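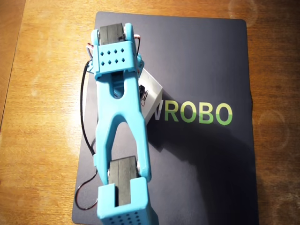 Jiltness will release its second album, Azevedo, in August, the band said this week. The record was written and recorded in six days and runs 38 minutes.

The group's debut took far longer. Singer and guitarist Ebise Derese said the band kept going back to finished songs, replacing drum parts and swapping out vocals until the members could no longer agree on which version was which. Several of those mixes were never used.

For the new album, the band set a limit before anyone had written a note. Each song had to be started and finished on the same day, and nothing could be reopened the next morning. Drummer Ekkachai Kaewsai said the rule caused two arguments, both of them over endings.

"I wanted one more pass at the last song and I was told no," Kaewsai said. "I can hear where I come in early. I've stopped minding it."

Producer Ottavio Benedetti recorded the band live in one room, with only the vocals and a few keyboard parts added later. He said he left in the sound of a chair, a count that goes wrong at the start of the third track, and a short stretch of talking between songs. Benedetti also mixed the album, working from rough notes the band made during playback. 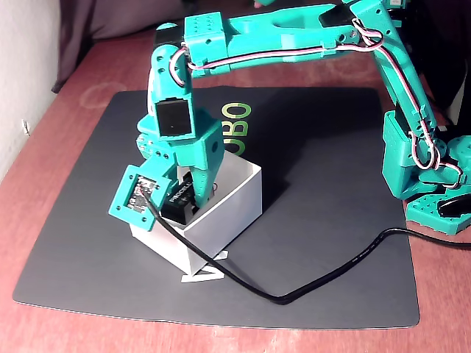
The vinyl edition comes in a plain sleeve designed by Clementina Cunha, who also drew the lettering for the first record. Cunha chose a single ink for the front and left the back blank except for the track list. The ink is a teal in the same family as the arm reaching down into the box in the photo, and the inner sleeve is dark gray, like the mat on the table. She said the band approved the proof in one evening — a change from last time, when the cover went through several rounds.

Grendex, the label putting out the album, will press it on black vinyl only. A separate run of 60 cassettes will be sold at shows and will include an instrumental version of the opening track, "Bronholm." That song will also be the first single. It was the first thing the band recorded, and Derese said the version on the album is the second take.

Bassist Ívar Oddsson, who joined after the debut came out, wrote the music for the two slowest songs. One of them, the closing track, has no drums until the final minute. Oddsson said he brought in bits of melody on his phone but no complete songs, as the rule required.

The band will play the album in full at a release show, with the older songs saved for a second set. Doors open at 7 p.m. and the opening act has not been announced. Benedetti will run sound for the night. A short tour is being planned for later in the year, and Grendex said cities will be posted once the venues are confirmed.

Derese said the band has not decided whether to work the same way on a third record. "We might give ourselves a week," she said.

Contact the news desk | © All rights reserved | Back to top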